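Visit report: the Pidach fittings hall

The hall is on the ground floor, past the goods lift, and visitors sign in at the desk by the stairs. I went with Liên Từ, who buys shelving for the Pondel greengrocers and had a list of questions longer than mine. Lachlan Treloar met us and took us straight to the produce fittings. The rest of the site was closed for stocktaking.

The unit we had come to see is the two-tier produce display in light-coloured wood. The upper tray tilts forward towards the shopper, with a black metal rail around its front edge and black metal supports beneath. The lower part is a bin with thin wooden partitions. Pidach dresses it with imitation fruit and vegetables, so a layout can be left standing for weeks and compared with a later one.
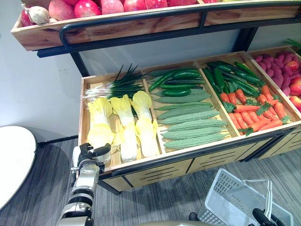
Two-tier display, with apples and garlic on the upper tray and napa cabbages in the bin.

The bitter melons share a compartment with the cucumbers and come right up to the front rim. Liên queried this. In her shops the front row takes most of the handling, and long produce laid across the rim tends to be pulled out from the middle of the stack. Treloar's answer was that the compartment is sized for mixed stock and the partitions can be ordered at other spacings. The standard spacing is 146 mm at the narrow setting -- too tight for cabbages, in my view, though he said Holtari has taken it for herbs and chillies.

The price list gives the complete unit as 1,063 before delivery, with spare partitions sold in packs. 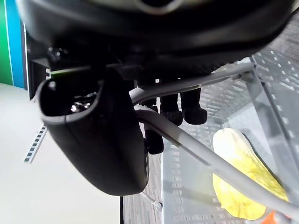 Delivery is quoted separately by region, and the flat-packed unit goes out in two cartons. The heavier one weighs nearly 70 kg, so a shop with steps at the back door will want two people and a trolley. Assembly was not shown. Usa Srithong, who looks after orders, gave us the instruction sheet, which is clear except for the step where the rail is fitted.

I asked about cleaning. The advice is a damp cloth and no standing water, and loose soil should be brushed out before wiping. Liners are available for the lower bin but not yet for the upper tray. They are expected in May. 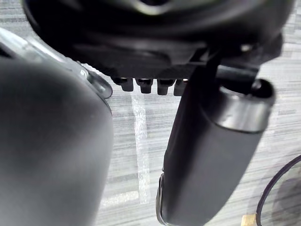 Page last changed: 4th January

Two points remain open. Treloar is to confirm whether the tilt of the upper tray can be altered after assembly, and Liên has asked for a drawing of the partition slots. Anyone wanting the same visit should write to Usa Srithong and quote sheet 133.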